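Search this site Enter keywords Go

How a Robot Learns to Carry a Drink

The robotics club at Gullembridge School works on one task each term. This term the task is drinks. The robot is called Sketero, and it has two hands with jointed fingers.

Picking up a plastic cup is hard for a machine. If the fingers squeeze too much, the cup bends and the drink spills. If they squeeze too little, the cup slips. A person feels this through the skin. Sketero has to work it out from numbers sent by its motors.

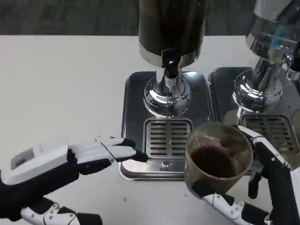
Club members teach the robot by showing it. Nahuel Saavedra, in grade six, moves his own hands and the robot copies him. A computer saves every movement. One full try is called a demonstration, and the club has saved 700 of them.

Next, a program looks for patterns in the demonstrations. This step is called training. It ran for 37 hours in February – the computer was left on overnight.

Then comes testing. Sketero gets three tries with no help, and Ariel Dela Peña writes down the result of each one. A try counts only if the cup stays upright.

Words to know
Joint: a place where a robot part can bend.
Grip: how firmly the fingers hold something.

Last updated: February

Contact us | © Gullembridge School Robotics Club | Back to top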